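Home | Guides | Gear | Sky Log | Contact

4 min read

Finding a double star with a small scope – quick version

Written up fast before the clouds clear. You need a 70 mm refractor or anything bigger, a low power eyepiece, a high power one, a chart. Red light if you have it. 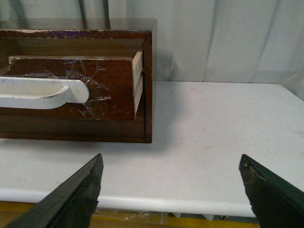
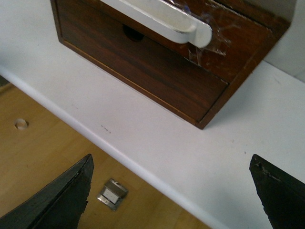

1. Scope outside first. Give it 40 minutes to cool. Skip this and the stars look like boiling soup, and you'll blame the optics.

2. Line up the finder before dark. Chimney, phone mast, whatever is far off. I use the water tower at Galtthorpe.

3. Pick an easy pair. Albireo in summer. Wide, one gold and one blue, hard to miss. Leave the tight ones for later.

4. Low power in. Find the star in the finder, center it, then look. Not there? Sweep slowly, small circles. Dont yank the tube.

5. Focus. Go past sharp, come back. Do it again. Two blobs should shrink to two points.

6. Now the high power. Recenter BEFORE you swap or you'll lose it. My old Skarkora mount drifts so I put the star near the east edge and let it float across.

7. Wait. Air settles for a second or 2 at a time – that's when close pairs split. Keep looking, keep breathing (not on the eyepiece).

8. Write it down. Time, power, colors, which side the faint one was on. A rough sketch is fine. You wont remember tomorrow.

Still one star? Try another night. Took me nearly 19 tries to split one pair from my yard, all in May, all with bad air. Check the dew too – a fogged lens kills faint companions first.

Next guide: using the Jultiva charts without going nuts.

This site uses cookies. Accept | Settings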